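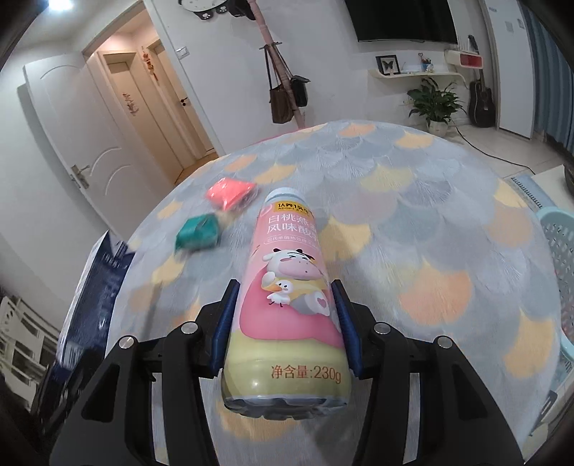 Fumiko Hosoda has written in to ask why the lower lawn at Dustden Reserve will stay fenced through May when the paving contractor has already left, and whether the eastern path could be opened on its own in the meantime. She also points out that the detour by way of Meline Street has no kerb ramp at the northern end, so anyone with a pram or a walker has to double back to the lights.

The fence follows the extent of the subsurface drainage, which runs well past the paving. Slotted pipe was laid under the lower lawn at 2-metre depth along the old creek line, backfilled with washed gravel and capped with sandy loam. The loam was placed in layers and needs to settle before turf goes down. Levels are being read at fixed pegs, and the turf order will be released once two consecutive readings show no movement. Opening the eastern path early would bring foot traffic across the pegs at the point where the path meets the lawn, as there is no hard edge there yet. The edging is the last item in the Stage 3 works.

The kerb ramp is a separate matter. Meline Street is outside the reserve boundary and the ramp falls under the road maintenance program. A request has been lodged for a temporary asphalt ramp, to be removed when the western gate reopens. Until it is in, the step-free route is from the Hamada Street entrance, past the toilets and along the upper terrace. The gradient on the terrace is within the access standard for its full length.

Vojtěch Slanina's revised planting schedule for the creek line is now on the noticeboard at the Hamada Street entrance. It lists 2,000 tubestock, mostly sedges and rushes in the wet zone, with tussock grasses on the batters. The earlier schedule had river red gums at close spacing beside the footbridge. These have been moved upslope to keep roots clear of the pipe, and the gap has been filled with bottlebrush. Existing trees are unaffected. The old peppercorn near the barbecue shelter keeps its protection fence until the machinery is off site.

Seating numbers have been queried more than once. The adopted plan replaces the long timber benches with a low stone wall along the terrace, giving 190 metres of informal seating at a height of 450 millimetres. The wall has no backrest or armrests. Our submission asked for standard seats with both at the two rest points on the upper terrace, and the revised drawings show them at one. We have asked for the other to be reinstated, preferably on the shaded side of the path.

Drawings for the Melia Street frontage, including the bin enclosure and the relocated bike hoops, are open for comment until the end of May. Comments should quote the sheet number. Paper copies can be read at the library desk until 5 pm.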